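**Ticket 400: dish rack, utensil holder position**
Product: Fevari wire dish rack, black
Status: open

Hello Vanthorpe support,

I bought the rack in July. The separate utensil holder should hook on the side, but each time I put tall wooden spoons inside, it slides off. I tried 4 times, also with the hooks turned around.

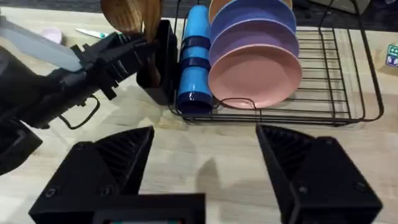
*Attachment 1: holder standing on the table, left of the rack.*

For now I keep it standing like this. Can you send stronger hooks, or is there another way to fix it? I prefer to keep the rack.

**Update, Monday:** Bent the hooks a little, same result.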